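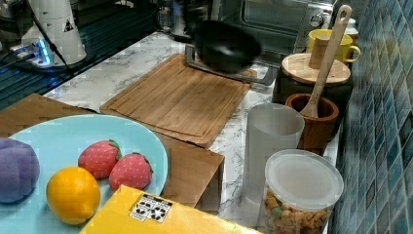
Prukthorpe Supper Club, minutes, Sun 19 March

I'm typing these up from the back of an envelope, so if I've put words in your mouth, holler and I'll fix them before the next one.

We got going late as usual (my fault, I was still hunting for the good chairs) and there were 13 of us squeezed in, which I think is our best turnout since the chili night! Last month's minutes were approved after Crescencio Ayala pointed out that I'd spelled his name two different ways. Sorry, Crescencio.

Spring potluck. We went round and round on this one. The Brosgate hall is free on the second Saturday in April and they'll let us in early to set up, so we're taking it. I still like the park better, but I lost that vote and I'm over it, mostly. Crescencio is doing the pork again. Everybody else, please tell me what you're bringing before you buy anything, because we do not need another night with three potato salads and no bread.

Recipe book. We've got plenty of soups and hardly any desserts. Dorner Printing can do a spiral binding, and they want the pages by the end of April. Somebody floated ordering 1000 copies and I laughed out loud, then felt bad about it. We settled on asking for a price on a small run first. I'm calling them Monday.

Mrs. Tkachenko's dumplings. She'll teach the class if we cap it at eight people and if we quit calling them pierogi. Agreed on both! Bring an apron and a rolling pin if you own one.

Dues. Staying the same. That took around 2 minutes, a club record.

Other stuff. The big blue cooler is still missing. Please look in your garage, then look again. Also, whoever left a casserole dish with a glass lid at my place, it's clean and on my porch.

We quit when the coffee ran out. Next meeting is at Crescencio's, same time, park on the street.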